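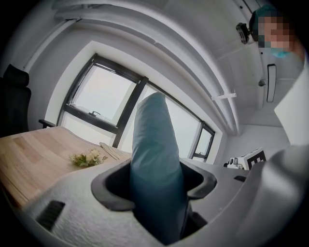
Blumen und Tuch oder Serviette auf dem Holztisch

Übersicht | Archiv | nach Thema | nach Autor | vorheriger Beitrag | nächster Beitrag

August, 21:40 Uhr
von Dexter Lagman

Betreff: Re: Abendessen auf Distanz, Drevmont-Kampagne

Hallo Liste,

auf die Gefahr hin, wieder der Miesepeter zu sein:

> Habt ihr die Aktion von Policarpio für Drevmont gesehen? Die Agentur
> hat zwei lange Tafeln gedeckt, eine in Totbridge und eine in Raltley,
> und die Stirnseiten mit einer Videowand verbunden. Wer in Totbridge
> sitzt, schaut den Tisch entlang direkt nach Raltley hinein. 400 Gäste
> an einem Abend, gleiches Menü, gleicher Wein. Im Film dazu stoßen
> wildfremde Leute miteinander an. Ich finde, das ist seit Langem mal
> wieder eine Idee, bei der die Technik den Menschen dient. Sollten wir
> so etwas nicht für unser Herbsttreffen überlegen?

Den Film habe ich mir zweimal angesehen. Beim ersten Mal war ich auch ganz angetan, beim zweiten Mal habe ich auf den Ton geachtet. Da ist nämlich keiner. Unter den gesamten Tischszenen liegt Klaviermusik, und an keiner Stelle hört man, wie jemand aus Totbridge einen Satz sagt und jemand aus Raltley darauf antwortet. Wer schon einmal eine Videokonferenz mit acht Leuten und einem Tischmikrofon hinter sich gebracht hat, kann sich denken, warum.

Zu den 400 Gästen: Die Zahl steht in der Pressemitteilung, die Tafeln sind aber laut derselben Mitteilung in mehreren Schichten besetzt worden. Wie lange saß man da? Reicht das für mehr als die Suppe? Und von den 400 können doch höchstens die paar, die vorn an der Wand saßen, überhaupt ein Gesicht am anderen Ende erkannt haben. Der Rest hat mit dem Nachbarn geredet wie in jedem Lokal auch. Dagegen ist nichts zu sagen, nur braucht man dafür keine Standleitung.

Dann die Wirkung. Drevmont spricht von »überwältigender Resonanz«. Ich habe gestern Abend nachgesehen, der Film stand bei 2379 Aufrufen und 2 Kommentaren. Einer davon fragt, wo es die Gläser gibt. Kann sein, dass das anderswo besser läuft, dann soll man die Zahlen halt nennen.

Was mich an solchen Sachen stört, ist die Reihenfolge. Erst ist der Bildschirm da, dann sucht man ein Gefühl, das man ihm umhängen kann, und am Ende landet man beim Abendessen, weil das alle kennen. Ob jemand von den Gästen danach noch Kontakt hatte, hat Policarpio offenbar nicht gefragt. Das wäre für mich die einzig interessante Auskunft gewesen.

Zum Herbsttreffen: Eine halbwegs brauchbare Leinwand mit Projektor kostet beim Verleih hier 529 Euro für das Wochenende, ohne Ton und ohne jemanden, der das Ganze bedient. Von dem Geld können wir denen, die weit fahren, lieber etwas zur Bahnkarte dazugeben. Wenn jemand die Technik selbst mitbringt und vorher einen Probelauf über eine volle Stunde macht, mit Essen und Geklapper, lasse ich mich gern überzeugen. Vorher stimme ich dagegen.

Gruß
Dexter

PS: Falls jemand eine Fassung mit Originalton kennt, bitte den Link an die Liste und nicht an mich privat.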